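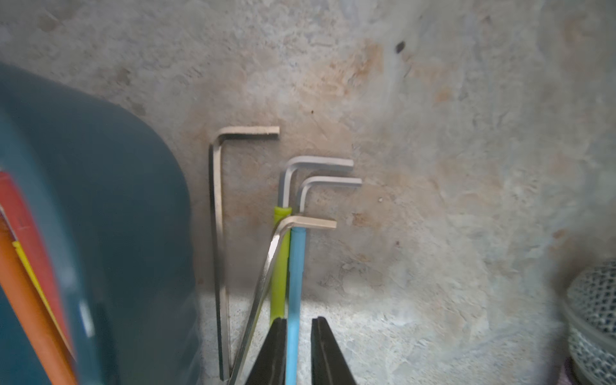
Figure 6-2. Gripper open at the hex keys, seen from the wrist camera.

6.2 Checking the Wrist Camera View and Finger Opening

Do this check after fitting new fingers, after moving the wrist camera, and at every 4000 cycles. The work needs one person and the Vomham teach pendant.

CAUTION: Keep hands out of the gripper area while the arm is enabled. The fingers can close without a warning tone in manual mode.

Before you start

Confirm that the cell is in manual mode and the speed override is set to 6 percent. The gripper program must be stopped, not paused.

Procedure

1. Stand the hex keys upright against the wall with their short arms at the top. Sleeved and bare keys may be mixed.

2. On the pendant, open the Hirnuda camera page and select Live View.

3. Jog the arm to stored position 74. Stop at once if a finger touches a key or the wall.

4. Open the gripper fully. Both fingertips must show at the bottom of the view, with a clear gap between them. In Figure 6-2 the blue sleeve stands between the two fingers.

5. Check that the short arms of the keys are in view. If they are not, loosen the two camera bracket screws, tilt the camera, and tighten the screws again by hand.

6. Look at the fingertips in the live view. If one sits visibly higher than the other, remove both fingers, clean the mounting faces, and refit them as described in 6.1.

7. Jog straight down 2 mm, then back up. The fingertips must not shift in the view. Movement here points to a loose bracket or a worn finger mount.

8. Press Save Reference. The old reference is overwritten.

NOTE: A key that leans across another can be picked up together with it. The lowest key in Figure 6-2 slants across the green sleeve. Straighten a key in this position before running the pick program – the software does not separate crossed keys.

NOTE: Objects close to the lens appear blurred and can hide part of the wall, as on the left side of Figure 6-2. This is acceptable for the reference as long as the keys and both fingertips remain clear. For the pick program, confirm that the arm has a free path on that side.

If the reference is rejected

Message R1, low contrast: wipe the lens with a dry cloth and repeat from step 4.

Message R2, finger not found: open the gripper again and check the camera tilt. If the message returns, replace the camera cable (Liturmont spare parts list, sheet 2).

Section revised May 24, 2020, C. Kamata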